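Visita a la planta de Zilwood en Steinbach: la automatización de la clasificación y sus efectos en los puestos de trabajo

La delegación fue recibida a las 9 en la sala de formación y accedió después a la nave de devoluciones, donde se clasifican unos 4000 artículos por turno. Hasta la entrada en servicio de la línea Sollach, cada operario vaciaba las cajas, separaba juguetes, cargadores y pequeños accesorios, y los colocaba a mano en su bandeja. En la actualidad los brazos asumen los objetos de forma regular y el personal atiende las piezas que el sistema rechaza.

El cambio más señalado por la plantilla es el de las posturas. Se ha reducido la inclinación repetida sobre la mesa, aunque ha aumentado el tiempo ante la pantalla, y varios trabajadores solicitaron pausas visuales más frecuentes. La dirección ha previsto dos pausas adicionales por turno – pendientes todavía de acuerdo en el turno de noche.

Ningún puesto de la sección ha sido suprimido. Diez personas han pasado a tareas de preparación y enseñanza: ejecutan la recogida de objetos con pinzas manuales, en mesas y habitaciones corrientes, para que el sistema disponga de ejemplos variados. La categoría profesional correspondiente no figura aún en el convenio, cuestión que se planteó durante el coloquio.

La próxima visita, al almacén de Stilberg, está prevista para diciembre.
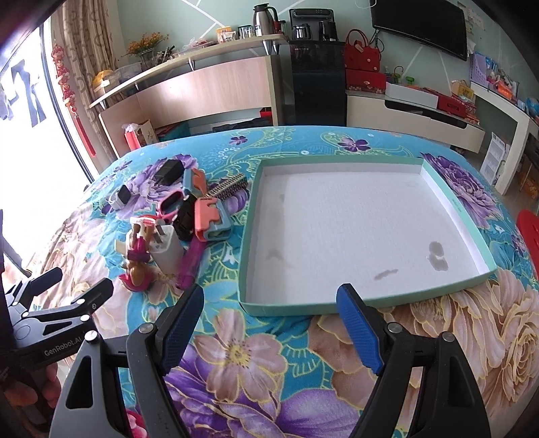 Las solicitudes de plaza se tramitarán por la secretaría de la delegación, con indicación del centro de procedencia y de la talla de calzado de seguridad.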